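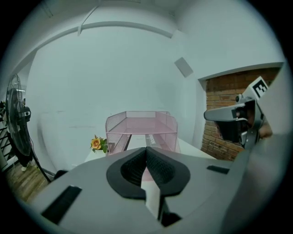

## Care of Compact Discs and Records at Home

Members borrowing from the Vanitz music library are asked to observe the following.

- Hold discs by the rim and the centre hole only.
- Wipe a CD from the centre outwards with a soft, dry cloth. Records are wiped along the groove.
- Store records upright – never in a pile – at 15 to 16 degrees.
- Return inner sleeves with the record. Replacements are kept on shelf 11.

Scratched discs should be reported on extension 313.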